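Griltine Character Records: Data Card
19 shares
9 comments

Griltine is a collection of structured records on the heroes, villains and supporting characters of long-running adventure comics and their animated adaptations. It is maintained by the Flelcombe Library of Popular Narrative and released for study, teaching and non-commercial reference.

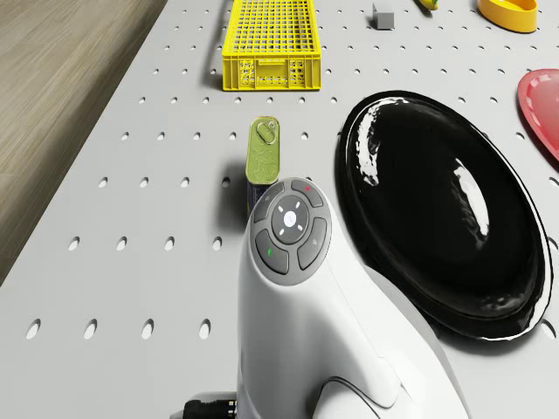
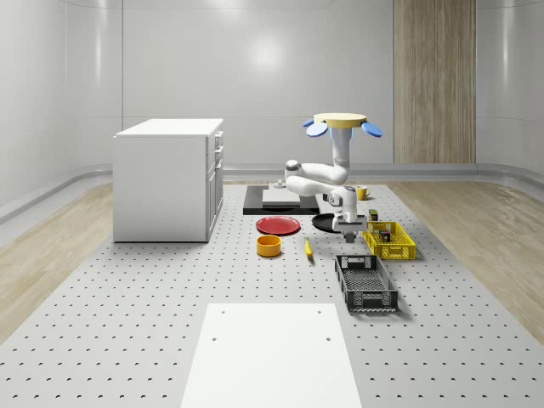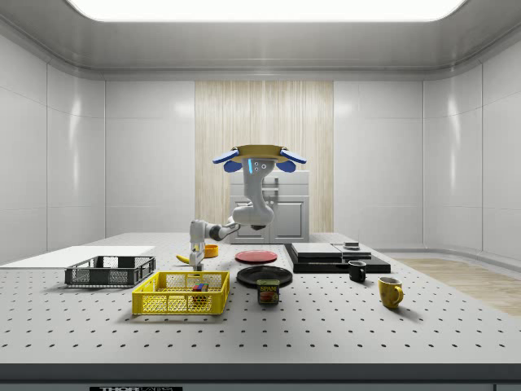 The present release contains 2154 records drawn from nine series. Each record concerns one character in one continuity. Where a character appears in both a printed series and an animated adaptation, and the two differ in any matter covered by the fields, two records are kept and linked to each other.

Scope

A character is eligible if he, she or it is named in the source and takes part in at least one conflict. A conflict need not be physical. Trials, wagers, elections and contests of skill are all accepted, and the type is entered in the field conflict_kind. Characters known only by title ("the Ferryman", "the Third Admiral") are treated as named when the title is used consistently.

Crossover stories are excluded unless the publisher of the main series has placed them within the main continuity. Video game appearances are excluded altogether. Requests to reconsider the second point have been received and will be discussed in July.

Fields

Every record has 19 fields. Most are self-explanatory, and the full list is in fields.txt. The following have caused difficulty for earlier users.

name_primary: The name used most often in the source, in the spelling of the authorized English translation. If there is no authorized translation, the library's own romanization is used and the field name_status is set to "house".

allegiance: The group, crew, house or state the character serves at the close of the last installment consulted. Earlier allegiances are listed in allegiance_prior, in story order. A character who serves two sides in secret receives both values, separated by a semicolon.

role: One of protagonist, antagonist, ally, rival, neutral or shifting. "Shifting" is reserved for characters whose role changes more than once. A single change of heart is entered as the final role, with a note.

ability_text: A prose summary of the character's powers, written by a member of the editorial staff. Summaries are limited to 2000 characters including spaces.

feat_source: The chapter or episode in which the strongest stated or shown ability occurs. Claims made by narrators, rivals or the characters themselves are marked "stated". A boast is therefore recorded, though it is never promoted to "shown" on the strength of the speaker's reputation.

fate: Living, deceased, sealed, unknown or disputed. Please read the note on spoilers before displaying this field to the public.

How the records were made

Initial drafts were prepared from the printed volumes by Nga Đặng and Thịnh Ninh. Cúc Quách compared each draft with the animated version where one existed. Disagreements between the two readings were settled by Khải La, whose decisions are kept in the file rulings.txt with the passage in question cited by volume and page.

The Stistard cycle required separate handling. Its author revised the early volumes after the story had ended, and the revised text changes the parentage of several major characters, including both claimants to the Glass Throne. The records follow the revised text. Readings from the first printing are preserved in the notes field and begin with the words "First printing".

The Kubíček numbering is used for all chapter references in that cycle. It differs from the numbering printed on the spines from the fourth volume onward – users who own the collected edition should consult the conversion table before reporting an error.

Known limitations

Coverage is uneven. Antagonists who survive for several story arcs tend to have long and well-sourced records, while members of their retinues may have little beyond a name and an allegiance. Two of the series were still in publication when work closed, and their fate entries will date quickly.

The records do not rank characters by strength. The library is aware that the data have been used to argue the outcomes of hypothetical battles between series. Abilities were summarized within the terms of each story, and no common scale was applied. A "city-level" attack in one series and a "city-level" attack in another have only the phrase in common.

Relationship entries for siblings are incomplete in the maritime series. Half-siblings, sworn siblings and adopted siblings were at first entered under one value and are being separated by hand.

Spoilers

The fields allegiance, role and fate disclose late events in nearly every series. A reduced edition, omitting these three fields and all notes, is supplied as griltine_open.csv and is recommended for classroom use with younger readers.

Corrections

Corrections should give the record number, the field, the proposed value and the volume or episode relied upon. Fan translations may be mentioned but are not accepted as sole evidence. Correspondence should be addressed to Hằng Quan, Records Desk, Flelcombe Library of Popular Narrative.

Last revised Friday, June 12, 2026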